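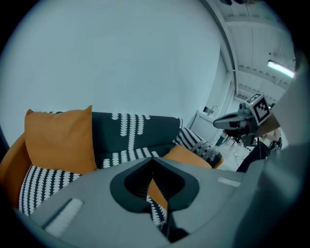

Orange pillows on a patterned sofa: keep or swap?
Forum: Living Rooms and Dens

stestwood_mo
Got this sofa in December and I'm still working out the pillows. The fabric is dark charcoal with white leaf-like shapes running up it in columns. I went with mustard orange, a big square one standing up at the left end. My sister says the pattern is busy enough and I should switch to plain gray. I like the orange but I'd rather hear it now than after I buy curtains. Room is small, one window, white walls. Budget is 60 dollars tops.

pudivo
Keep the orange. Charcoal and white with gray on top is going to look like a waiting room. The orange at the arm end ties in with the pillow too.

Gunon44
Disagree. The orange is fine as a color but it's too strong next to a print that regular. Your eye goes back and forth between the two. I had a black and white print chair with a yellow cushion for almost a year and got tired of it. Put an oatmeal one on it and left it alone after that.

stestwood_mo
What kind of oatmeal, flat cotton or something with texture?

Gunon44
Texture. Flat looks cheap against a print. Mine was a chunky weave, 40 dollars for the cover, insert not included.

Haruto Shimada
I'd leave the pillow and look at the size. A large square covers a lot of the back cushion, and the print is the best part of that sofa. Try a long low one in the same mustard and see if you like it better. Also check how the insert holds up. Mine slump after a few weeks if I buy the exact size of the cover. I go 2 inches bigger and they stay upright.

pudivo
Second the bigger insert. Not sure about the low one, they slide forward every time somebody sits down.

Haruto Shimada
Depends on the fabric. On a slick weave, yes. On anything with some grip they stay where you put them.

Kiều
What color is the rug? That matters more than the pillow. If there's no orange anywhere on the floor it will look like you bought one loud thing and stopped.

stestwood_mo
Rug is plain dark blue, came with me from the old apartment. No orange in it.

Kiều
Blue and orange is fine. Then I'd keep it and do the curtains in off-white. Don't put a second print on the window.

Gunon44
Agree on the curtains at least. No second print.

stestwood_mo
OK, plan for now: orange stays, I order a bigger insert, and I try a textured oatmeal one next to it for 3 weeks before deciding. Curtains off-white. My sister can have the gray ones she already bought me.

pudivo
Good. Wash the orange cover by itself the first time — I turned a whole load of towels peach with one of those.

Gunon44
Cold water, inside out. And post the curtains when they're up.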